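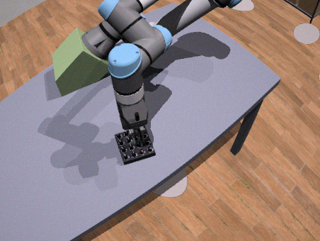 Figure 4. Simulated workcell used in the open-day demonstration: gripper lowered onto the pegboard, green block at left.

August 1, 2023 | By Gualtiero Vitale
Print | E-mail

4.2 Demonstration protocol

The open day at the Pruka laboratory was used to run the Fallow simulator before an outside audience for the first time. Visitors were admitted in groups of eight and watched the rendered workcell on a wall display while an operator selected tasks from a fixed menu. The scene was the one used in Section 3: a single arm, a table, a square black pegboard with a four-by-four grid, and a green angular block. Contact parameters were left at the values fixed in July.

Two tasks were offered. In the board task, the gripper is brought down to a grid position chosen by the group. In the block task, the arm grasps the block and carries it to a new pose on the tabletop. The start pose of the block was drawn at random before each trial – the seed was logged with the joint trajectory. A trial was stopped by the operator if the arm stayed still for more than 200 control steps. 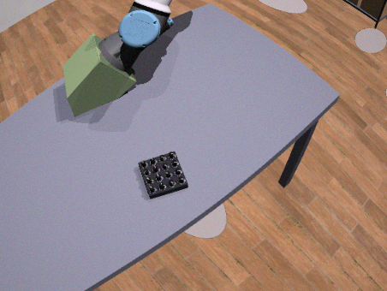 Simulated workcell, block task: green block held in the gripper

The block task proved harder to present. With the block held just above the tabletop and tilted in the gripper, visitors often asked whether the grasp was secure, and the contact forces were not shown on the display. A force readout has been added to the Deter logging tool for later sessions.

In total, 1321 trials were started and 1042 were logged as complete. The remainder were stopped by the operator or lost when the display client was restarted. These figures should not be compared with those in Table 2 – task order was set by the visitors and was not balanced. Trajectories were converted to the Hamdan format and checked for dropped steps before analysis. Timing results for the board task are given in Section 4.3.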